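Home tips for people who train: the uniform, the bag and the practice corner
Collected by Adoración Esteban for the beginners of the Rallbridge judo club

Washing the uniform

A new jacket of heavy cotton should be soaked one night in cold water with a cup of white vinegar before you wear it the first time. After this, wash it at 30 degrees and hang it by the shoulders. Do not use the dryer. My first jacket lost 8 centimeters in the sleeves in this way, and in a competition they would not accept it.

Turn the jacket inside out before it goes in the machine. The collar is the part which keeps the smell, so rub it with plain soap while it is still dry. Leave out the softener — it makes the cotton weak and it is slippery for the partner.

The belt

There are teachers who say that a belt must never be washed. Bonifacio Cabello, my teacher for 14 years, washed his by hand every December and I do the same. Use cold water, and a colored belt goes alone in the bucket. A stiff belt becomes soft if you roll it tightly and unroll it again while you watch television.

The bag

Open the bag as soon as you come home and take out everything, also the tape and the empty bottle. Crumpled newspaper inside the bag overnight takes the damp. If the smell stays, sprinkle baking soda, close the zipper, and shake it out in the morning in the garden.

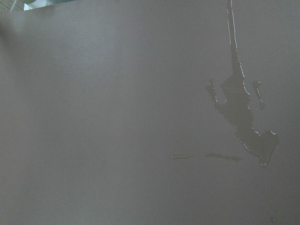
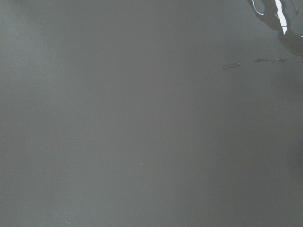
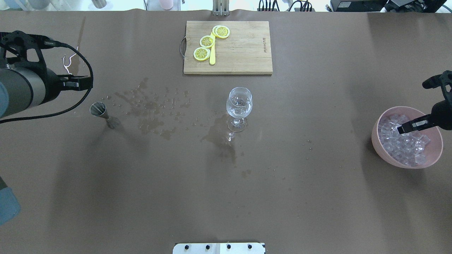 Lemon slices and a glass.
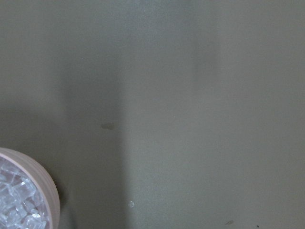 Page last changed: 20/01/2018

The practice corner

You do not need a separate room. Two square mats are enough for the break-falls from sitting and for the footwork. Put them on a clean floor and lift them once a week to let the floor breathe. Mats that slide can be held with double-sided tape. I use the one from Mastix, but try it first in a place that is not visible, as on varnished wood it left me a yellow line.

Wipe the mats with warm water and a little dish soap, then with clear water. Vinegar I would not use on them, it made mine dull.

For the pulling exercises you can tie an old belt to a door handle, on the side where the door closes against you. Check that it is locked! A bicycle inner tube also serves and costs nothing if you ask at the repair shop.

Practice short and often. I do 12 entries to the right and 12 to the left while the soup is on the stove, slowly, and I stop when the feet become careless. What you repeat badly you will have to unlearn later with much patience, and this I know from my left side.

Small nails and a sewing kit

Cut the nails the evening before training, also of the feet. Keep in the bag one strong needle and white thread for the knees of the trousers. They always open at the same seam.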